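Storage scheme asks residents to box up the small stuff, but who keeps the lid shut?

Nov 9, 2024

A household tidying scheme that promises to rid homes of "surface clutter" by 2029 has opened for sign-ups in Skusau, and the pitch is a simple one. Every loose thing in the house gets a container, every container gets a place, and the kitchen table goes back to being a table.

The scheme, run by a firm called Clandum, costs 54 a month and lasts from now until the end of February. For that, households get a printed plan, two home visits and a list of approved boxes and pouches. The boxes themselves are extra.
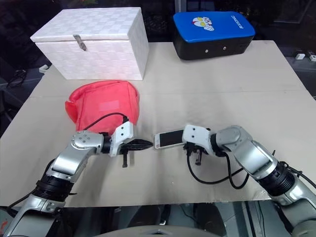 Clandum says the average household it has visited owns 1783 items small enough to be carried in one hand. It has not said how many households that covers, or who did the counting. When we asked for the working we were sent the brochure again, this time with a different cover.

The method, which the firm calls Avby, sorts belongings by how often they are picked up. Things used every day go in soft bags near the door. Things used every week go in a box with a lid. Anything else is meant to leave the house, although the plan is vague on where it should go. Skusau's charity shops were not consulted, and the brochure gives them a single line.

Vinzenz Hauser, who wrote the plan for Clandum, rejects the idea that people are paying for common sense. "Most of us know we should put things away," he said. "The trouble is we put them away in a different spot each time, and then we blame the house."

That is fair enough as far as it goes. But a lidded box hides a mess as well as it cures one, and a soft bag tells you very little about what is inside it until you tip it out.

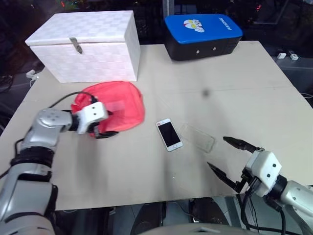 Phones are where the plan looks weakest. Avby treats a phone and everything that goes with it as one item, to be kept in one bag, which sounds sensible until you think about how people use them. The cover comes off, the charger stays in the wall, the earphones end up in a coat. A white phone lying face-up with a clear case next to it is already two objects, and the case is the sort of thing that vanishes against a pale tabletop. Under the plan both would be ticked off as stored once the bag was full.

Bulky items fare little better. Sports pads, helmets and the like are told to "find a shelf", with no word on what happens in a flat that has none.

A similar scheme in Jitpraphai was wound up last February after its first season. Clandum, which was not involved, says its own plan is better because it includes the home visits. It could not say what share of people in its trial were still using their boxes a month after the second one.

Sign-ups remain open. The fee is not refunded once the printed plan has been posted.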